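Category: Household Papers | Working Draft
6 min read

3.2 How people talk about borrowed tools

I went into this part thinking folks on Macapagal would mostly tell me about money. They didn't. Out of 1272 diary entries, almost 18 percent mention a neighbor by name, and the tool itself often comes up only in passing - a ladder, a drill, whatever it was. Rhea Salazar and I coded the entries separately and then argued over the odd ones for most of September. 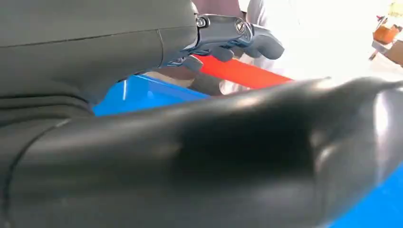 Figure 4. Dark gray casing and glossy black part, close view.

What surprised me most was how long people hang on to things. One man still had a pipe wrench he'd borrowed in 1997, and he talked about it like a houseguest! Els Verbruggen found the same kind of slow return in her Millosia interviews, so I don't think our street is strange. I do wish we'd asked who goes to fetch the thing back. We only added that question in the second round, and the answers are thin.

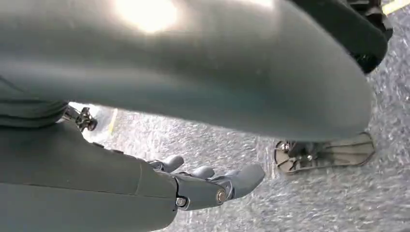

Does a late return hurt the friendship?
Mostly it doesn't, going by the diaries. People got annoyed when something came back broken, and they wrote about lateness with a shrug.

I'll come back to broken items in 3.3, where Edem Kpodo's repair notes help a lot.

Related items
Gerardo Calimlim - Lending Without Lists
Javasier Street Diaries, Part 2
Who Owns the Ladder?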